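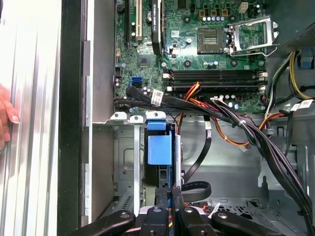
Our student robotics club has a June deadline for its teardown-and-rebuild event, and my part of it is the hard drive: the arm has to get hold of a drive in its caddy and put it in the drive cage of a desktop tower. I volunteered for this because it sounded easy. The trouble is getting to the cage at all. There's a fat bundle of black data cables sweeping over to the side of the case and then down, plus red, orange and yellow power wires that wander into the drive area, and on a lot of my tries a finger ends up hooked behind one of them. Then the arm stops, I say a word, and our adviser looks up from his laptop. I've tried coming in slower. I've tried coming in from a slightly different angle, by which I mean a worse one. Event rules say we can't unplug anything that the task sheet doesn't tell us to unplug, and the task sheet is 2 pages of telling us nothing.

Tower is on its side, open side up, bolted to nothing. I'm allowed 800 lines of script for the whole routine and I'm at 575, so please don't suggest I "just add vision." Has anybody here done this one and lived?

Posted by Sillilthorpe, April 28, 2021

Langat

Have you tried zip ties

(I mean on the cables. Unplugging is against the rules, you said nothing about tying.)

Platel

I had the same task last season and lost most of a semester to it, so you can have what I learned for free.

First, Langat isn't wrong about the ties, but read your task sheet again before you do it. Ours had a line near the back that said the wiring had to be "as found," and a team got marked down for making theirs neat. I still think about that. If ties are out, you can usually nudge the bundle over with a closed gripper as its own separate move, before you ever pick up the drive. Ours counted that as fair.

Second, stop practicing with the drive. Practice with empty fingers. Go down to the bay, stop, look, come back up, and do it until you're bored, and then do it some more, because bored is the goal. Write down the height where you first touch anything. You want to know that number before there's a hard drive in the way of your view.
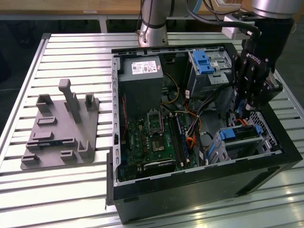 Fingers down among the cables by the drive bays.

When I had the empty run working I saved each stop as its own named point: above the case, above the cage, at the bay, back out. Four points. My first version had one long smooth swoop from the table to the bay, and it looked great, and it took a wire along with it nearly every time. The version with boring stops looks like an elevator with a guilty conscience but it got the job done. It was also shorter: 479 lines, comments included, and a fair number of those comments were me complaining.

Third, the grip. Everybody starts by holding the drive dead level, the way you'd carry a tray, and then wonders why there's no room to turn it at the bottom. Let it hang at an angle and bring the leading end down toward the bay first. 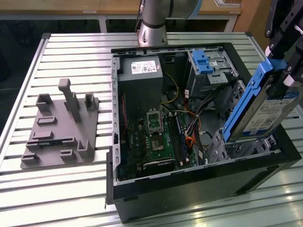 Once the end of the caddy is started in the slot, straighten it up a little at a time and then push. Push gently. Set your force limit low and raise it in small steps, and if it stalls, back out and start over. Do not do what I did, which was add force until something made a noise. The noise was the caddy. They do make replacements but they do not make them quickly.

Last thing: tape the outline of the case on the table, or clamp it if you're allowed. If yours is bolted to nothing, it's moving a bit on every bad run, and all your saved points are quietly going stale. I'd check that before anything else, come to think of it, so maybe read this answer from the bottom.

Unden

Platel covered it. I'd only add that our adviser, Mr. Zapata (Jairo Zapata, if you ever get him as a judge, good luck), made us do a dry run with a piece of cardboard cut to the size of the drive. Cardboard bends when you're off. It's cheaper than a caddy and you can write rude things on it.

Also check which bay the sheet wants. We practiced on the wrong one for two weeks.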